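Clendent Community Food and Household Program
Progress Report to the Marchetti Foundation
March 16, 2026

Summary

The Clendent program is now in the second half of its current grant. The program supplies food parcels and basic household goods to residents of Pratau and the smaller settlements along the Nevach road. Funding from the Foundation has covered the lease on the Pratau depot, the running costs of one delivery van, and part of the wages of the depot coordinator. Work is proceeding in line with the agreed plan, with two exceptions that are set out below.

Food parcels

The program issued 2,827 food parcels in the reporting period, against a target of 2,000. Most of the increase came from households in Pratau itself, where rents have risen and seasonal work at the packing sheds finished earlier than usual. Demand from the Nevach road settlements was steady.

The contents of the standard parcel were changed at the start of the period. Tinned fruit was reduced and cooking oil, rice and long-life milk were increased, following comments collected at the depot counter. A smaller parcel for people living alone was also introduced. It has been well received, although it takes nearly as long to pack as the full-sized one and has added to the load on the morning shift.

The cost of each parcel has gone up. The program has absorbed this by buying dry goods in larger lots and by ending the arrangement for pre-cut vegetables, which were expensive and did not keep well.

Household goods

The household goods service collects donated kitchenware, bedding and small furniture and passes these on to families setting up a new home. Over the period it handled 3,556 items. Kitchenware moved quickly and stocks of saucepans and cutlery were often low. Bedding was in good supply until the cold weather, when the depot ran out of single blankets and had to purchase a small number from general funds.

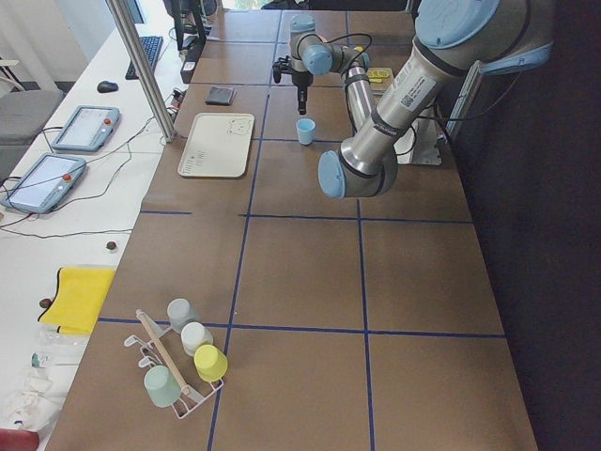

Large furniture remains a difficulty. The depot has no room to hold wardrobes or sofas for more than a few days, and offers of such items have had to be declined on many occasions. Staff now keep a list of donors who are willing to store an item at home until a family is found for it. The list has worked well for beds and tables, less so for whitegoods, which must be tested by a licensed electrician before they can be passed on.

Delivery

The delivery van was off the road twice during the period, first for a clutch replacement and later for hail damage. Deliveries to the Nevach road settlements were delayed on both occasions. A hire vehicle was used for the second stoppage and its cost is shown in the attached statement under transport.

The planned change to a fixed delivery timetable has not yet been made. The settlements were asked for their preferred times and the replies conflicted, chiefly over school hours and shift work. A revised timetable is being prepared and will be circulated before it takes effect.

Depot building

Repairs to the loading dock roof were finished within budget. The cool room passed its annual inspection, with a recommendation that the door seals be replaced at the next service. The second exception to the plan concerns the accessible ramp at the front entrance. The council has asked for a new drawing showing the gradient at the footpath, and construction cannot start until this is approved. The ramp funds remain unspent and are held separately.

Finance

Spending on wages and rent is on budget. Transport is over budget for the reasons given above, and food purchasing is slightly over. The program does not seek additional funds at this stage. It does request the Foundation's approval to carry the ramp allocation forward – the full amount, without change of purpose – into the next grant period.

Next period

The main tasks are to introduce the delivery timetable, settle the ramp drawing with the council and review the size of the single-person parcel. The depot lease falls due for renewal in June, and the landlord has indicated in writing that the present terms will be offered again. A copy of the signed lease will be sent to the Foundation once it is available.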